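Can a machine put the sliced bread in the basket for me?

Fahad Pirzada
Posted 20 December 2019

Good morning to all. I run the breakfast room of a small guest house, 26 beds. Every morning I cut bread and put the slices standing in woven baskets, then I carry the baskets to the tables. It is not hard work but it must be done before six, and I am alone at this hour. A salesman showed me a brochure for an arm from Clokitz and said it can do "all light kitchen tasks". Is this true already, or is it too early? My bread is soft and I do not want it pressed flat.

rollolow_fan
Yes they can do it, I saw a video. Just buy one.

Tôn
I would be more careful than the person before me. For two years I have worked with a small arm in a bakery, so I can tell you what I learned, but my bakery is not your guest house.

Picking up one slice from a flat table is possible today. Slices standing on edge and pressed together in a row are much more difficult. The fingers must go between two soft things with almost no space, and the wall of the basket is in the way from the front.
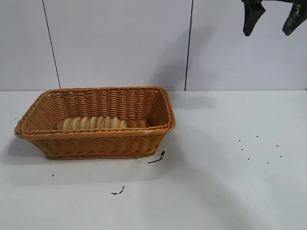

In July we made a test with 445 slices. The arm placed 97 of them without help and without damage to the crust. For the others I had to stop it, or the slice was torn, or it took two slices together. Maybe a better program would do more, I do not know. We wrote to Didow, who sold us the fingers, and they sent softer tips. These were better for rolls, and for slices I did not see a big difference.

Also please ask who will clean it. Crumbs go everywhere, and a woven basket moves a little when the finger touches the rim. We put a rubber mat under ours.

If the salesman is serious, he should come with the arm and use your bread and your basket, at your table. Do not accept a demonstration with a wooden block. For 26 beds I would keep doing it by hand for now and look again in a few years.

Fahad Pirzada
Thank you Tôn, I will ask him to come with the machine. He did not speak about cleaning at all. Do you remember which rubber mat it was?

Tôn
It was a normal drawer mat, cut with scissors.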